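Re: [makers-market] Table sign-up for the Sunday swap at Kudero Hall

On Sunday evening the Dranitz Makers list wrote:
> Is the swap still going ahead at Kudero, and do we need to
> pay for tables up front this time? Also, is the side door on
> Bárány Street open for unloading? I have two heavy crates of
> prints and can't carry them up the front steps.

Yes, it is going ahead. Tables are $8, paid at the door, cash or card. Half tables are gone, but two people can share a full one if they put both names on the form.

The side door will be open from 8 in the morning until we let the public in. Please unload, move your car, and then set up. The lot behind Plutel Frames is fine to use all day, but leave the two spaces by their gate clear.

We have the main room and the upstairs gallery. Print and paper sellers are upstairs, and there is an elevator, so the crates should be no trouble. Ceramics, toys and odds and ends are on the ground floor near the stage.
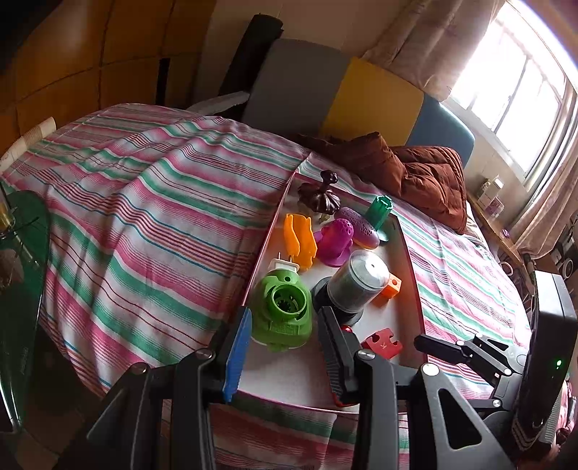 The swap table runs the same way as in April. Bring something, take something, no money changes hands. Anything left at closing goes home with whoever brought it.

If you want to be on the printed map, reply to me off list with your stall name and what you sell. The hall's door code for sellers is 692.

Dranitz Makers list admin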